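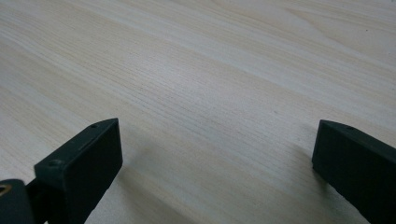 The case against the default specification

Clendham council will vote in January on a furniture standard for its libraries, community rooms and service counters. The draft runs to 57 pages. Most of it is sensible. The section on work surfaces is not, and it deserves more attention than it has received.

The draft requires every horizontal surface in public use to be replaced after 8 years, regardless of condition. The stated reason is consistency. A fixed interval is easy to budget, easy to audit and easy to write into a contract. It is also a poor proxy for wear. A table in a quiet reading room and a table beside a craft sink do not age at the same rate, and a rule that treats them alike will be wrong about at least one of them.

The council holds 3,555 tables and desks on its asset register. Under the draft, each would carry a disposal date from the day it was delivered. Staff could bring a replacement forward if a surface failed early, but there is no clause that lets them push one back. The error can only run in one direction, and that direction is the expensive one.

The alternative is condition-based replacement. Inspect the surface on a set cycle, score it against a short list of faults, and replace it when the score falls below a threshold. The faults are well known to anyone who has worked in joinery: lifting at the edges, swelling near joints, loss of finish, scratches deep enough to hold dirt. None of these needs a laboratory. A torch held at a low angle and a straight edge will find most of them.

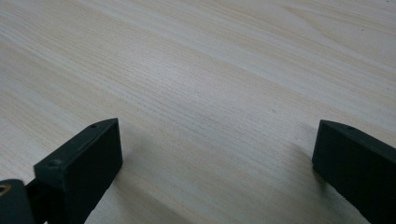 Fine grain on a pale tabletop. Age alone says little about the state of a surface.

The usual objection is labour. Inspection costs money and a calendar does not. This is true, but the comparison is incomplete. The Stollis branch trialled a scoring sheet on 100 tables, and each check took around four minutes. Set that against the cost of one new table, plus delivery, assembly and the tip fee for the old one. The inspection can be wrong quite often and still come out ahead.

A second objection is that scoring is subjective. Two inspectors may disagree about whether a finish is worn or merely dull. The remedy is a better sheet, with reference samples and a measured limit where one can be set. Olatunji, the firm that maintains the council's floors, already works this way. Floors take far more punishment than tables, and the council has accepted condition scores for them without complaint.

There is a fair argument for fixed intervals in some cases. Parts that fail without warning, such as gas struts in adjustable desks, should be changed on a schedule. A flat top is a different kind of component. It degrades slowly and on the outside, where it can be checked.

The draft was adapted from the Cloralano office standard, written for leased commercial space. A leased fit-out has an end date, so a disposal date for the furniture does little harm. A library has no such date. Copying the clause across saved drafting time — and left the council with a replacement program designed for somebody else's building.

The amendment needed is small. Strike the fixed interval for tops, keep it for mechanical parts, and add the scoring sheet as an appendix. Submissions close on 08/09/2026.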